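Toltitard working group, folding method
Minutes of the meeting of December 12, 2023

Present: Jairo Alvarado (chair), Yesenia Flores (minutes), both Lyimo engineers, and one person from Beveris who joined by phone and was mostly heard typing.

1. Minutes of the November meeting
Accepted, after the word "catastrophic" in item 3 was changed to "uneven." Jairo wished it noted that he preferred the original.

2. State of the demonstration set
The set stands at 516 usable folds against a target of 2,000. The Beveris line asked if the target was firm. The chair said it was firm in the sense that it was written down.

Two hand-held grippers remain the standard for every fold, one per hand, with a camera on each and a third view from the head. The Elline loader still drops the gripper views whenever a session name contains a space. Everyone has been told about spaces. Everyone agreed they had been told.

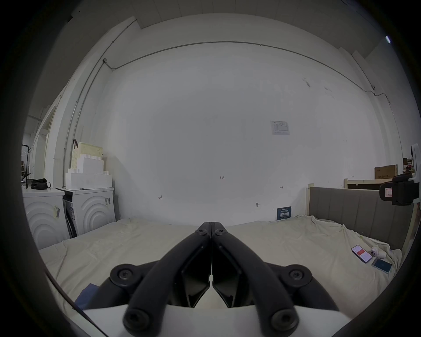
3. Starting position
There was long discussion of whether an episode should start with the jaws closed or open. Closed gives a cleaner zero for jaw width. Open is what people do anyway. Agreed: closed, over the bed, for a count of four, then begin. Lyimo will trim the waiting time afterward and has asked not to be thanked for it.

The sheet will not be smoothed between folds. A policy that can only handle a flat sheet is of limited use to anyone who owns a bed.

4. Results of the view comparison
Yesenia reported on the policy trained with and without the head view. With all views, it finished 6 more test folds than with the gripper views alone, most of the gain coming at the second sleeve. She called this encouraging. Jairo called it six.

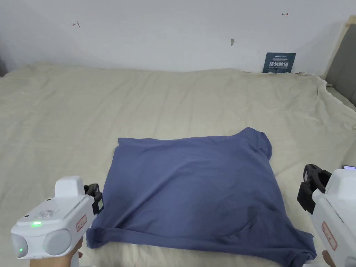

Yesenia Flores

I am adding a note under my own name, as the chair suggested I do if I intended to argue. The head view matters most late in the fold, when the shirt is close to square and each gripper has only its own side to look at. Dark shirts on the beige sheet are the easy case. We have hardly any pale ones, and I would like that fixed before we report a number to Beveris — any number.

Jairo accepted the point about pale shirts and none of the others.

5. Jaw width
The width signal lags the video by around 4 camera frames in the older sessions. Lyimo proposed shifting the signal in software. Agreed, provided the original files are kept somewhere they can be found. Last time they were kept somewhere.

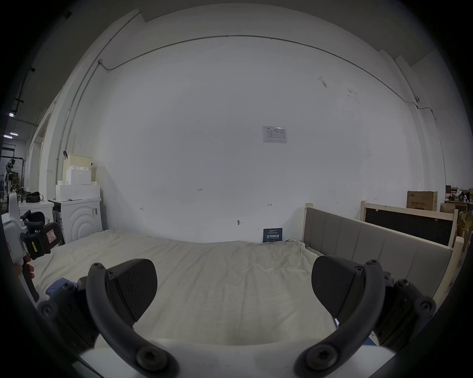 Jaws open above the sheet, second gripper at left.

6. Actions
Yesenia: pale shirts, and a repeat of the comparison with them included.
Lyimo: trimming, width shift, session names.
Jairo: to tell Beveris what "usable" means, once we have settled it.

7. Any other business
The Beveris line asked whether trousers were in scope. They are not. The line went quiet and the meeting closed.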